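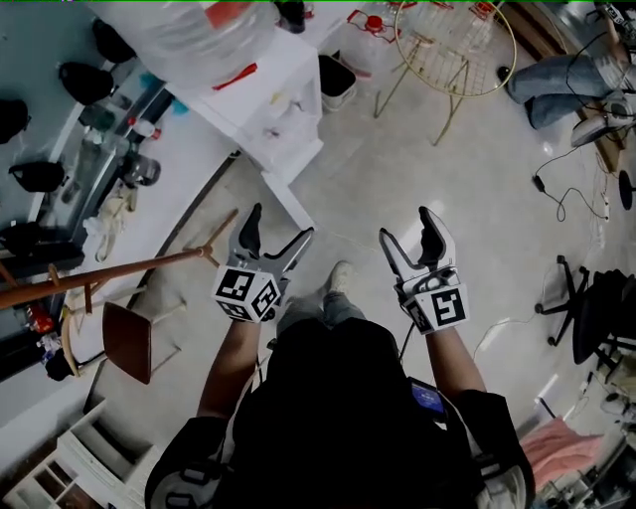
A pair of hand-held grippers, one in each hand.

Does a Daily Quiz Help You Pass? A Term with the Clallari Question Sheet

Project report by Huệ Đàm and Milagros Sepúlveda
Supervisor: Lauri Kemppainen

Print this page | E-mail this page

1. Why we did it

Everyone in our corridor who is sitting the civil service entrance paper reads a daily current affairs quiz over breakfast. Most of them swear by it. When pressed, most of them also admit they have never checked. We wanted a project that could be done sitting down, so we checked.

2. Method

We recruited 20 students by leaving a sign-up sheet next to the kettle. One dropped out after learning there was no payment, which left 19. Ten were given the Clallari sheet every morning for a month. The other nine were given the same news as ordinary short articles, copied out by Jinlong Jiang, who has asked us to record that it took ages.

At the end both groups sat a test of 23 questions on summits, prizes, appointments and the capitals of countries that had been in the news. Qiuyue Jia wrote the test without seeing the sheets. We marked it ourselves, swapping piles halfway so that neither of us could be generous to a friend for long.

3. Results

The quiz group did better on bare names and dates. They were very quick on who had been appointed to what. The article group did better wherever a question began with "why", and two of them wrote so much that they ran into the margin.

The gap between the groups' average scores was 2 marks, in favour of the quiz. We were hoping for something more dramatic. Milagros drew the chart with the axis starting at zero and it looked like two identical bricks, so we have left it out.

The worst question for both groups was on the trade agreement, which had been on the sheet and in the articles. Several people remembered that it had been signed. Fewer could say by whom, and one answer simply read "countries".

4. Problems

The groups ate breakfast at the same table. We asked them not to discuss the news and they discussed it at once. Some of the quiz group also looked at the answers first, a habit they defended as revision. Finally, our test was made of short questions, and people who spend a month on short questions may just get used to them. Lauri pointed this out in the first week and we wrote it down carefully and carried on.

5. What we would change

Separate tables, for a start. We would also test everybody again a month later, when the names have had time to leak away. Huệ tried the paper again in June and would prefer not to give her score.

Related projects
Guessing on multiple choice: when to leave it blank
Zindance flash cards and the capitals of Africa
Do past papers repeat themselves?

Contact the project office | © Brorkier College student projects | Back to top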